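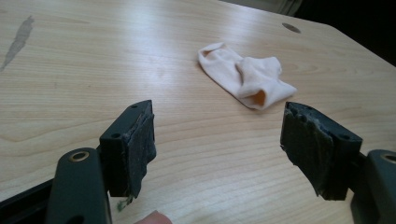

Laborbuch Handgreifer / Textil
14. April 2021

Aufgabe Socken, zweiter Anlauf mit dem neuen Protokoll. Ziel: 200 brauchbare Demos von Hand, dann erst wieder trainieren. Stand heute Abend: 90 im Ordner, davon 21 aussortiert. Also weniger als gedacht.

Aufbau
Heller Holztisch, der mit dem Kabelloch. Socke weiß, dünner Stoff. Greifer in der Hand geführt, Kamera am Greifer, Aufzeichnung über Udik. Fernsteuerung über Flular heute gar nicht erst angeschlossen, für Stoff ist mir die Verzögerung immer noch zu groß. Bei den Bechern im Januar war das egal, da hat man Zeit. Bei der Socke merkt man jeden Ruckler in der Hand.

Startlage
Socke vor jeder Demo neu hinwerfen, nicht hinlegen! Beim ersten Anlauf hatten wir lauter schön ausgerichtete Startlagen und das Modell konnte danach genau die eine. Zerknüllt, Bündchen mal links mal rechts, mal unter dem Stoff. Greifer beim Start immer offen und mit Abstand, damit der ganze Anflug drauf ist. Wer schon mit halb zuem Greifer losfährt: verwerfen, nicht retten.

Reibbeläge
Müssen runter. Beide Seiten ausgefranst, an den Kanten fehlen Stückchen, und auf dem linken sitzt so ein grauer Staubfilm. Stoff hält damit schon noch, aber an den Fransen bleibt er beim Loslassen hängen, dann zieht man die Socke beim Wegfahren mit und die Demo ist hin. Hab zwischendurch mit Alkohol abgewischt, hilft für ein paar Durchgänge. Neue Beläge von Jafri bestellt, die weichere Sorte. Bitte NICHT mit Sekundenkleber draufmachen, kriegt man nie wieder ab.

Finger vor der Linse
Am unteren Rand schaut immer wieder eine Fingerkuppe zwischen den Armen hoch, auch bei mir. Das lernt das Netz sonst mit. Hand weiter nach hinten am Griff, dann passt es. Maske in Ullton wäre auch möglich, deckt aber zu viel vom Arbeitsbereich ab, hab ich probiert. Vorerst bleiben die Aufnahmen mit Fingerkuppe drin, aber mit Tag.

Zugreifen
Von oben auf eine Falte, Backen schmal zusammen, kurz halten, dann erst anheben. Das kurze Halten ist wichtig, sonst findet das Skript den Schließzeitpunkt nicht und schneidet irgendwo. Bei dünnem Stoff gehen die Backen praktisch ganz zu, die Öffnungsweite allein sagt also nichts darüber ob was drin ist. Hatte das letzte Woche als Erfolgskriterium drin, war Quatsch, ist wieder raus. Muss vorerst von Hand gelabelt werden.

Noch blöd: kurz vor dem Kontakt verdeckt der Greifer selbst einen guten Teil der Socke. Die Entscheidung, welche Falte, muss also früher fallen. Deshalb gleichmäßig anfahren, nicht unten nochmal umentscheiden und seitlich rutschen. Und Zweitgreifer während der Demo bitte stillhalten oder weit weg ablegen.
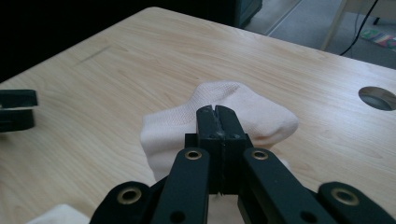
Probleme mit den Daten

Udik zählt die Episoden dreistellig, bei 999 ist Schluss und er fängt wieder vorne an zu überschreiben. Kein Thema für heute, wird aber eins sobald Handtücher und Socken im selben Ordner landen. Bis dahin pro Objekt ein eigener Ordner.

Zeitstempel Kamera und Öffnungsweite laufen auseinander, sieht man erst bei langen Episoden. Neustart vor jedem Block behebt es. Ursache unklar, vermute USB-Hub. Anderes Kabel brachte nix.

Tischplatte: Der Fleck ist auf den Bildern gut zu erkennen, der Kratzer (oder Delle) nur schwach. Tisch für die Auswertung ein Stück drehen oder mal den anderen nehmen, sonst orientiert sich das Ding am Ende am Fleck statt an der Socke. Tuch drüberlegen geht nicht, verrutscht mit und der Greifer packt es gleich mit ein.

Aussortiert wegen
- Stoff am Belag hängen geblieben (die meisten)
- zu schnell geschlossen, keine Haltephase
- Aufnahme zu spät gestartet
- einmal Socke vom Tisch gezogen, eigentlich ganz lehrreich, trotzdem raus

Nächstes
- Beläge tauschen sobald da, danach Backen neu kalibriren
- Rest bis 200 voll machen, andere Person an den Greifer, sonst ist alles meine Handschrift
- dunkle Socke dazu, gleiche Startlagen
- Flular nochmal mit kürzerer Leitung testen, wenn Zeit
- Schrauben an den Fingern nachziehen, links klappert was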